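Início | Diário | Arquivo | Etiquetas | Contacto

Fevereiro, fim da tarde

Passei o dia a tratar da mesa grande de madeira clara. A regra que fixei em janeiro mantém-se: o que está em cima do tampo tem de ter uso nessa semana ou volta para a estante. A regra cumpre-se mal na ponta do fundo, onde se acumulam o computador, os telefones e o que cada um lá pousa.
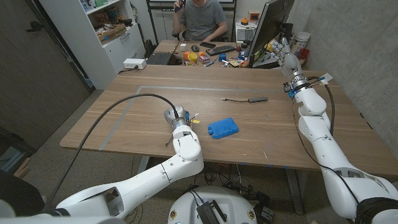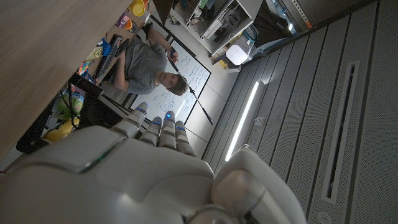
Comecei pelo inventário. A folha de cálculo tinha 3.494 linhas de manhã e ficou com 2.521. A diferença são duplicados, consumíveis já gastos e artigos que passaram para o armazém da Plakgate no outono e que continuavam listados como se estivessem cá. O Achilleas Vlachopoulos tinha importado o ficheiro antigo duas vezes, com separadores decimais diferentes, e o filtro de duplicados não os reconhecia como iguais. Corrigi a coluna de quantidades, converti tudo para número inteiro e voltei a correr o filtro. Bloqueei o cabeçalho e a coluna do código.

Ponto seguinte, a fita cinzenta no tampo. O retângulo delimita a zona de trabalho. Tudo o que é de secretária fica do lado de lá. Medi o lado mais curto e deu 61 cm. Tinha escrito 60 no caderno, de modo que emendei. Um centímetro não altera nada na prática, mas a folha de montagem da Adhiambo Kariuki parte desta cota e prefiro que os dois documentos coincidam. Quando for preciso substituir a fita, marco primeiro os cantos a lápis. Da última vez tirei tudo de uma vez e perdi a referência, o que me custou uma tarde.

O saco de gelo azul tem lugar próprio no congelador da copa, prateleira de baixo, e deve voltar para lá no fim do dia. Não encontrei regra escrita sobre isto, por isso acrescentei uma à lista afixada na porta. Pode ficar sobre a madeira se estiver seco; com condensação, leva um pano por baixo. O tampo foi oleado em novembro e o óleo aguenta salpicos, não aguenta água parada. Há uma mancha antiga junto a uma das pernas que não saiu com lixa 240 e que decidi deixar.

O hub USB cinzento passa a ter etiqueta. É a terceira vez este mês que alguém o leva para outra sala e o devolve sem dizer nada. Código atribuído: N-69, série Netik, que é como chamamos a tudo o que é rede, cabos e adaptadores. A série Minja fica para ferramenta de mão. A chave de fendas do fundo da mesa entra nesta última, mas falta saber a que jogo pertence. Comparei de memória com o estojo da gaveta e não cheguei a conclusão. Amanhã abro o estojo e confirmo pelo comprimento do cabo.

Na estante branca, a caixa de cartão continua por abrir. Segundo a guia, veio da Flenunby e contém material de escritório. Não a abri hoje porque abrir obriga a conferir, e conferir obriga a dar entrada, e a folha estava a meio da limpeza. As gavetas brancas por baixo estão razoáveis. A de cima tem pilhas misturadas com clipes, o que não devia acontecer. Separei as pilhas para um saco com fecho e escrevi o mês no saco.

Extensão elétrica: fica onde está, na ponta da mesa. Pensei em fixá-la por baixo do tampo com duas abraçadeiras, mas a Adhiambo lembrou que o interruptor deixaria de estar à mão. Tem razão. Vou experimentar uma calha colada à aresta, que permite arrumar o excesso de cabo sem esconder a régua. Preciso de medir a espessura do tampo antes de encomendar. O modelo que vi no catálogo só serve até 30 mm.

O quadro branco não foi limpo. Há notas a azul e a preto que não são minhas e não apago o que não escrevi. Pedi ao Achilleas que passe a limpo o que interessa até ao fim do mês. Respondeu que sim, com a ressalva de que parte dos diagramas já não corresponde ao que está montado. Sugeri que apagasse essa parte primeiro. O marcador preto está no fim e a tinta azul deixa rasto no apagador. Acrescentei marcadores à lista de compras, ponta redonda.

Sobre os copos: a regra existe desde o verão e diz que copos com líquido não ficam na mesa do computador. Copos vazios para guardar peças são permitidos, desde que levem etiqueta. Copiei a frase para a lista da porta, em letra maior. A fita amarela em rolo também devia ter gancho na parede; o gancho comprei-o em dezembro e está na mochila desde então.

Pendentes: calha, gancho, marcadores, estojo da chave de fendas, caixa da Flenunby. Cópia da folha guardada no disco externo às 18h40. Deixei a coluna de observações por rever a partir da letra R.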